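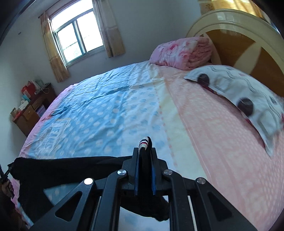
Progress report: Household Textile Durability Study, second reporting period

Grant recipient: Drarkenthorpe Textile Testing Cooperative
Reporting to: Terilmont Fund, Consumer Goods Program

1. Status

The study remains within scope and budget. Work in this period covered the wash and abrasion series for printed cotton and cotton-blend bed sheets, the first half of the household diary returns, and the repair trial. The seam strength series has been moved to the next period for the reasons given in section 5.

2. Wash and abrasion series

All 145 sheet samples have now been cut, numbered and conditioned. Of these, 100 were assigned to the full wash series and the remainder were held back as unwashed controls. The wash program is the one set out in the approved protocol: warm cycle, standard powder, line drying for half the samples and tumble drying for the other half.

Samples were taken out and measured after every tenth wash up to wash 30. Readings at each stage were shrinkage in both directions, weight per unit area, color change against the gray scale, and pilling grade. Abrasion was tested on the flat bed machine at the start and end of the series only, as the test destroys the piece.

Tumble-dried samples lost weight faster than line-dried samples at every stage. The gap was widest in the blends. Shrinkage was mostly complete by wash 10 and changed little after that. Color loss in the printed areas followed a different pattern: it was slight at first and became more marked between wash 20 and wash 30, with pigment prints affected more than reactive prints. Pilling grades are still being checked. Two readers graded each piece separately, and where they differed by more than half a grade the piece has gone to a third reading.

3. Household diaries

Diary booklets were sent to 100 households, and 91 were returned by the May deadline. The return rate is above the level assumed in the proposal, so the reserve mailing will not be needed and its cost can be moved to data entry.

The booklets record how often each sheet is changed, the wash temperature, the drying method, and the reason for taking a sheet out of use. Entry of the first four sections is complete. The free-text section on reasons is slower to process. Many households gave more than one reason, and the coding sheet allowed only one. It has been revised to take a main reason and up to two others, and the booklets coded under the old version are being done again.

At this stage the most common main reason is failure of the fitted corner or its elastic. Thinning in the center of the sheet comes next. Fading is mentioned often but seldom as the main reason. These are unweighted counts and should not be quoted outside the Fund.

4. Repair trial

The trial compares three ways of extending the life of a worn sheet: replacing corner elastic, patching, and turning sides to middle. Materials were supplied by Kneževič at the price agreed in the proposal. Bench time per repair has been logged for all three methods. Turning takes the longest by a wide margin and needs a sewing table large enough to support the full width — on the smaller table the center seam drifted and several pieces had to be unpicked.

Repaired sheets will go through the same wash program as the main series, beginning with the elastic replacements.

5. Problems and changes

The tensile tester was out of service for part of the period while a load cell was replaced and recalibrated. Seam strength work could not start without it. The machine is now back in use and has passed its check readings. The delay does not affect the final report date, though it removes the slack that had been kept in the schedule.

Sample records were moved from spreadsheets to the Jollus database. A comparison of the two sets found a small number of transposed sample numbers, all in the control group. These were corrected from the paper labels, and the spreadsheets have been kept as read-only copies.

6. Spending

Spending on materials and laundry is in line with the plan. Postage is under plan. Equipment repair is over plan, and the excess has been met from the contingency line. No additional funds are requested.

7. Next period

— Complete third readings for pilling and close the wash data set.
— Run the seam strength series on washed and control samples.
— Finish coding the diary free text and apply household weights.
— Begin washing the repaired sheets.
— Send the Fund a draft of the methods chapter for comment.

The approved protocol, the revised coding sheet and the calibration record for the tensile tester are attached as Annexes A to C.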